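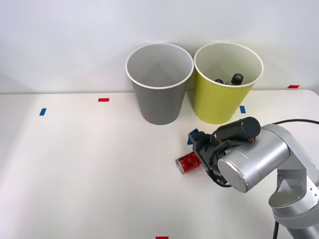
Saturday, 7:40 am, starter room

Dough temp 26, target was 24, so the fridge water isn't. Moved the jug to the back shelf and wrote COLD on it, which should frighten it into behaving.

Rye starter (Inska) doubled overnight and smells of green apple. Wheat starter (Jalum) did nothing at all, as is its custom. Fed both on the last of the old flour. Elfriede thinks Jalum has been underfed since the long weekend. I think Jalum is lazy. We have agreed to feed it twice a day until Wednesday and see who gets to be smug.

Test bake, same formula as last time except hydration up a notch and the salt held back 20 minutes. 2,000 g flour per batch, two batches.

Batch A: mixed on slow only. Slack, sticky, took the colour off my patience. Came together at the third fold. Crumb open at the top, dense along the bottom, like every rental I've lived in.

Batch B: slow, then four minutes on second speed. Much nicer to handle. Shaped it without swearing. Crust a bit pale; I pulled it early because the oven timer and I disagree on what a minute is.

Raed tasted both blind and preferred A. Asked him again after coffee and he preferred B. Recorded as inconclusive.

Oven: left rear corner still runs hot. 44 minutes is too long for anything sitting there. Rotate at the halfway mark, and I mean everybody, including whoever did Thursday's fruit loaves.

Mill: Bakari reset the gap on the Bühler and the wholemeal is finer, less like potting mix. Bran still coming through in flakes if you rush the hopper. Please don't rush the hopper.

Scale two drifts when the door to the cool room is open. Shut the door, then weigh. Selina lost a whole bucket of brine to this and has been very dignified about it.

To do
Recheck water temp at 2 pm
Batch B again with a longer prove, same flour
Order more bannetons, small ones, not the canoe-sized ones
Ask Silvan where the good lame went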